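アニメ「プレラソン(Plerason)」、配信とDVDで順番が違うのですが、どちらで見ればいいですか

台所のラジオ
6月2日(土) 投稿

はじめまして。アニメにはまったく詳しくない、ただの親です。長いうえに話があちこちに飛ぶと思うので、先に謝っておきます。

きっかけは下の子です。下の子といっても、もう大学生で下宿しています(高校の制服を着ていたのがついこの間のような気がするんですけどね)。この子が、家に帰ってくるたびに「プレラソン」の話をするんです。いや、話をするというより、登場人物のせりふで返事をしてくるんです。「ごはんできたよ」と呼ぶと「霧が晴れたら行く」とか言うんですよ。霧なんか出てません。最初は反抗期の残りかなと思っていたら、どうやら番組の決まり文句だったらしくて、それを知ったときはちょっと脱力しました。

で、2月に帰ってきたとき、そんなに言うなら私も見てみるよ、とうっかり口をすべらせたんです。そうしたらあの子、目の色を変えてDVDの箱をどさっと置いていきました。全部で3シーズン、1シーズンが30話です。箱の帯には特別編も入れて合計1,074分と書いてありました。分で書かれてもぴんと来ないので電卓を叩いたら、18時間近くになりまして、しばらく箱の前で正座していました。

それでも見はじめたら、これが面白いんです! 絵がのんびりしているので子ども向けだとばかり思っていたのに、灯台の話のところなんて、洗濯物をたたむ手が止まってしまいました。一話が短いのもありがたいです。お湯が沸くのを待つあいだに、というわけにはさすがにいきませんが、煮物を火にかけているあいだならちょうど一話いけます。

困っているのはここからです。DVDのほうは居間のテレビでしか見られないので、寝る前にはタブレットで続きを見ようと思って、Ivamby(アイヴァンビーと読むんでしょうか)という配信サービスに入りました。そうしたら、話の順番が違うんです。第1シーズンの途中までは同じなのに、途中から入れ替わっていて、居間で見た話の次を押したら、知らないうちに引っ越しが終わっていました。主人公たち、ストールサイド(Stollside)の町にもう住んでいるんですよ。引っ越しの場面を見ていないのに。寝ぼけて一話飛ばしたのかと思って三回戻りました。

それから題名も微妙に違います。DVDで「帽子の返し方」となっている話が、配信だと「返された帽子」です。中身は同じに見えるのですが、終わりのほうの歌が短いような気もして、もう自分の記憶が信用できません。

子どもに聞けばいいのでしょうが、聞くと最後までしゃべってしまう子なんです。前に推理小説で同じことをやられて、犯人を先に知ってしまった恨みがまだ残っています。なので、先の展開には触れずに、次のことだけ教えていただけませんか。

順番はDVDと配信のどちらが正しいのでしょう。
特別編はいつ見ればいいですか。箱の最後に入っているので、最後でいいのかなと思っています。
吹き替えと字幕はどちらがいいですか。私は字幕だと編み物ができません。

今は第1シーズンの後半にさしかかったところです。夏に子どもが帰ってくるまでに追いついて、こちらからせりふで返事をしてやるのが目標です。どうぞよろしくお願いします。

ねこ背の弁当

配信でいいと思います。自分はずっと配信でした。順番は気にしたことないです。一話完結みたいなもんなので。

DVDは画面の横が切れてる版があるとどこかで見た気がしますが、うろ覚えです。見てないので違ったらすみません。

吹き替えは途中で声が変わるキャラがいるので、自分は字幕派です。編み物はしないのでそこはわからないです。

台所のラジオ(投稿者)

早速ありがとうございます! 一話完結と思って見ればいいんですね。ただ私の場合、引っ越しを見逃したのがどうも気になってしまって……。親戚の結婚式に呼ばれなかったような、変な寂しさがあります。

声が変わるのは知りませんでした。どの人かは聞かないでおきます。

夜ふかし緑茶

これは語らせてください。プレラソンは最初の放送のときから見ていて、途中で一度離れて、また戻ってきた者です。先の展開には触れませんので安心して読んでくださいね。

まず順番ですが、引っ越しが気になる方にはDVDをおすすめします。DVDの箱は、話の中の時間の流れに沿って並べ直してあるんです。配信のほうは放送された順です。当時は放送が休みになった週があって、できあがっていた話から先に流したと私は聞いています(出どころは昔のファン仲間なので、そこは話半分でお願いします)。どちらが正しいかと聞かれると、ファンのあいだでもけっこう熱くなる話題でして、私はどちらも正しいと言って逃げることにしています。ただ、初めて見る人に箱を渡すなら、やっぱりDVDの順ですね。町に着く前の話を先に見ておくと、着いてからの駅長さんの態度がまるで違って見えます。

寝る前にタブレットで見たいというお気持ちもよくわかります。私は箱に入っている冊子の話数表をコピーして、配信の話数を横に鉛筆で書き込んでいました。題名が違っていても、冒頭のあらすじの一行目でだいたい見分けがつきます。「帽子の返し方」と「返された帽子」は同じ話です! 歌が短いのも気のせいではないですよ。配信では後ろの歌が一番だけになっています。二番の歌詞がいいのに、もったいない。あれは居間のテレビでぜひ。

入れ替わっているのは第1シーズンの後半と、第2シーズンの頭だけです。第3シーズンはどちらも同じ並びですから、そこまで行けば居間と寝室を気にせず行き来できます。いまちょうど一番ややこしい場所にいらっしゃるわけで、ここさえ抜ければ楽になります。

次に特別編です。ここは声を大にして言いたいのですが、最後ではありません! 箱の最後に入っているのは単に長さの都合だと思います。見るのは第2シーズンを全部見終わって、第3シーズンに入る前です。第3シーズンの一話目に、特別編を見た人だけがにやっとする小道具がひとつ出てきます。なくても困らないけれど、知っていると嬉しい、という程度のものです。私は最初の放送のとき特別編を見逃していて、その小道具の意味がわからないまま何年も過ごしました。あとで知って夜中に変な声が出ました。

吹き替えか字幕かは、編み物をなさるなら迷わず吹き替えで。上の方が書いているとおり途中で声が変わる役はありますが、二話も見れば耳が慣れます。私は最初、字幕でないと本物を見た気がしないなどと生意気を言っていたんですが、年をとって目が疲れるようになり、二周目を吹き替えにしたら、脇役のぼそっとしたひとことが次々に耳に入ってきて驚きました。字幕だと長さの都合で落ちてしまうせりふがずいぶんあるんですね。お子さんのまねをしている「霧が晴れたら行く」は吹き替えの言い回しなので、せりふで返事をするのが目標なら、そこでもう答えは出ているような気がします。字幕では「後で行く」くらいのそっけない訳でした。

それと、もし配信のほうをやめてもいいかなと思われたら、中古を扱っているオポク(Opoku)という店の通販に、持ち運びできる再生機がときどき出ています。私はそこでサントラを400円で見つけました。ケースにひびは入っていましたが盤はきれいで、いまだに掃除のときの定番です。三曲目の口笛のところで必ず掃除機を止めてしまうので、掃除はあまり進みません。

ついでなので、初めての方がつまずきやすいところも少しだけ。第1シーズンの終わり近くに、主人公が一度も出てこない話があります。町の人だけで一話まるまる終わるので、間違った盤を入れたかと思うんですが、合っています。それから第2シーズンの中ほどに、絵の感じが急に変わる話が続けて出てきます。線が細くて色も薄くて、私は苦手で飛ばしてしまいました。あとで戻って見たら、そのうちの一話がいまでは一番好きな話になっています。ですから飛ばさずに……と言いたいところですが、眠いときは無理をせず、翌日の煮物のときに回してください。

見る速さですけれど、夏までに追いつきたいとのことなので、ご飯の支度のときに一話、寝る前に一話で十分間に合うと思います。一気に見る方もいますが、この作品は少しずつのほうが合う気がするんですよね。前の日の話を台所でぼんやり思い返しているうちに、あのおばあさんはどうして傘を二本持っていたんだろう、みたいなことが急に気になってくるんです。 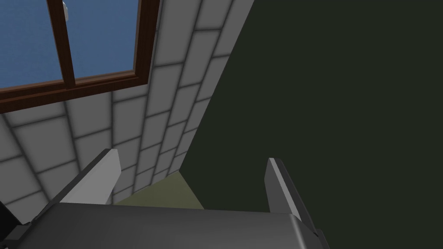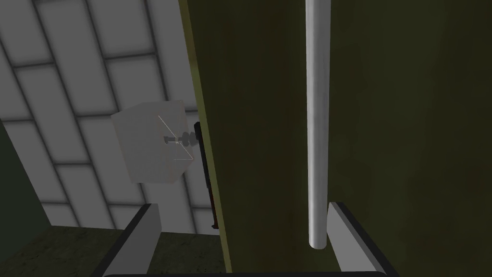
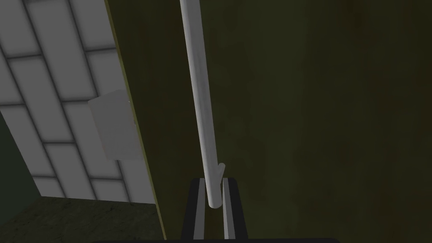

順番の話に戻ると、DVDの並びでも、きれいに一直線とはいかないところが残っています。同じ日の出来事を、ある話ではパン屋の側から、別の話では郵便局の側から見せていて、始まりと終わりがちょっとずつずれているんです。白いタイルの壁の、段ごとに継ぎ目を食い違わせた目地を思い浮かべてもらうと近いかもしれません。上の段の終わりが下の段の真ん中に来る、あの並べ方です。ですから、あれ、この場面はもう済んだはずでは、と思っても戻らなくて大丈夫。次か、その次の話で隣の段が見えてきます。私は話数表に色鉛筆で同じ日の話を塗り分けていたら、冊子がすっかりにぎやかになってしまいました。

お子さんに返すせりふですが、第2シーズンの三話目に、パン屋の主人が「霧なら鍋に入れといた」と言う場面があります。これくらいは先に教えても叱られないでしょう。「霧が晴れたら行く」と言われたら、ぜひこれで。

ねこ背の弁当

横からすみません、特別編は第3シーズンの前なんですね。自分は最後に見ました。小道具ってどれのことだろう。もう一回見てきます。

あと画面の横が切れてるっていうのは別のアニメの話でした。訂正します。

台所のラジオ(投稿者)

夜ふかし緑茶さん、こんなにたくさん、ありがとうございます。スマホで読んでいたのですが、途中で老眼鏡を取りに行きました。

さっそく箱の冊子を出してきて、コンビニで話数表をコピーしてきました。鉛筆で書き込んでいったら、引っ越しの話は配信だとずいぶん後ろにありました。昨夜ちゃんと居間で見ました。荷車に猫が勝手に乗ってくるところ、見られてよかったです! あれを飛ばして暮らしていたのかと思うと、町に着いてからの猫に申し訳ないです。どこから来た猫だろうとずっと思っていたので。

歌の二番も聞きました。いいですねえ。後ろの歌になるといつも立ち上がってお茶を入れに行っていたので、これからは座っていることにします。

吹き替えのおかげで編み物も進んでいます。ただ、笑った拍子に目をひとつ落としたらしく、三段ほどほどきました。傘を二本持ったおばあさんはまだ出てきていないので、楽しみにしています。

鍋のせりふは紙に書いて冷蔵庫に貼りかけたのですが、子どもが帰ってきたときに見つかるので、手帳に移しました。400円のサントラもうらやましくて、今夜オポクをのぞいてみるつもりです。

ねこ背の弁当さんも、小道具がわかったら、わかったとだけ教えてください。何だったかは書かないでくださいね。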